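Last updated: November

Molteo again

Up at twenty to six because the heating had come on by itself and the pipes were knocking. Made tea, sat down with the laptop, and found another email from Molteo telling me that sending money abroad is about to become "as easy as sending a text". I have had this sentence from four different companies now, and I still pay my fee and I still wait.

The new thing is that Molteo has joined up with Carov, who run what they call a settlement network. From what I can make out, my pounds go in at one end, get turned into a token for a few seconds, and come out as forints at the other. The email says the token is "invisible to the customer". I would quite like it to be visible. If my money is going to be something else for a few seconds I want to know what, and who is holding it, and what they will say to me if it gets stuck.

I am writing this down properly so that in six months I can look back and see what was promised. I wish I had done it with the last lot.

What was promised:

1. Transfers in under 15 seconds, any hour, including bank holidays.

2. No fee until spring, then "a small fee". Small is not given as a number anywhere. I went through the help pages and the terms and the page about fees, which has a picture of a kite on it and no fees.

3. A rate "close to the market rate". Close is doing a lot of work there. My bank's rate is close to the market rate if you stand far enough back.

4. Support from a real person. To be fair, I did get one, see further down.

The test

Sent 135 pounds to Győző at eight minutes past seven. He does the roof and gutters on the house in Pintér Street and I owe him for the second lot of tiles anyway, so nothing was lost by using him as the guinea pig. I rang to warn him. He said he didn't mind how the money came so long as it came in forints and he didn't have to download anything.

The app said "Delivered" before I had put the phone down. Big green tick. Győző said there was nothing. I said give it a minute. We talked about the chimney, which he wants to take down to the flashing and I do not, and after a good while he looked again and there was still nothing. So what had been delivered, and to whom? My guess is that it had been delivered from Molteo to Carov, and as far as those two were concerned the job was done and the tick could go up. The last bit, from Carov to a small savings bank in a town where the branch shuts for lunch, still goes the old way. None of the adverts mention the last bit.

It got there at twenty-five to three. Better than my bank, I'll grant them that. The bank took two working days in the summer and charged me at both ends. But seven hours and a bit is a long way from fifteen seconds, and I don't like being shown a tick for something that hasn't happened.

The rate was all right. I worked it out against the one on the news site and I had lost less than a pound. I'd written down "expect to be stung" beforehand, so I have to cross that out.
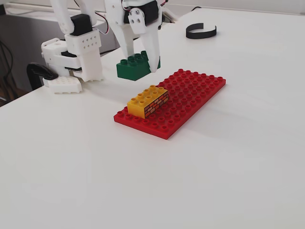 Yara's view

Rang Yara after lunch while I was waiting. She did eleven years in back office payments before she moved to the housing association and she is the only person I know who reads these announcements to the end. Her view is that "partnership" is the most elastic word in the business. It can mean two firms have rebuilt everything together. It can also mean one has signed up for a trial and the other has been allowed to use the logo. She asked me whether the Molteo email said "live" or "rolling out". I looked. It said "rolling out across selected corridors". She laughed for some time.

A corridor is just a pair of countries, apparently. Britain to Hungary may be a corridor that is rolled out, or half rolled out, or it may be that my money went by exactly the route it would have taken last year with a new coat of paint on the front. I have no way of telling from my side of the screen, and neither did the support person when I asked.

I should put her down fairly. Her name was given as Dee, she answered inside five minutes and she was perfectly pleasant. I asked whether this payment had gone over the Carov network. She said all payments benefit from the partnership. I asked again, this one, did it. She said she would pass it to the technical team. I have a ticket number ending 381 and no great hopes.

Yara thinks the fast part is real enough. Moving the value between two big firms that both keep a float is easy to do quickly, she says, and they could have done it quickly twenty years ago if they'd wanted to. What costs money is the checking, the sanctions lists, the local bank, the person at the savings bank in her cardigan. A token doesn't help with any of that. She also thinks the token will be dropped quietly within a couple of years and the thing will be run on ordinary dollars, and that the price will have gone up and down six times by then with people crying on forums. I said that sounded bleak. She said it sounded like a normal product.

About buying the token

Putting this in because I was tempted for the length of one cup of tea. The token went up after the announcement, as they do. There is a newsletter I get, Gerketitz, which I signed up to for the currency tables and which has turned by degrees into a cheerleader. Today's issue says that if only a slice of world remittances goes over the network, the token "must" be worth many times what it is now. I read it twice. I can't see why it must. If each token is only held for a few seconds, then the same few can go round and round all day. A bus company doesn't need a bus for each passenger it carries in a year.

I may be missing something. I was wrong about contactless cards, and said so loudly at the time. But I have noticed that the people who explain to me why it must go up are usually people who already own some. The Gerketitz man says at the bottom of the page, in grey, that he "may hold positions". May!

So not buying. Put the 207 pounds from the old savings account towards the gutters instead, where I can at least go and look at them.

To do

Find out what "a small fee" means before spring, in writing.

Send the next payment to Győző on a bank holiday, one of theirs if I can find one, and see what the fifteen seconds looks like then. Write down the time it leaves and the time he actually has it, and ignore the tick.

Keep the bank account open whatever happens. I don't want to be left with only the app if Molteo and Carov fall out.

Ask Yara for the name of the complaints body, just to have it by me.

Ring Győző back about the chimney. I still say no to the flashing, but he wants an answer before the frost and I was short with him over the tick, which wasn't his fault.

Later, ten past nine. Email from the technical team. They are pleased to confirm that my payment was delivered successfully, and would I rate my experience out of five. Gave them a three.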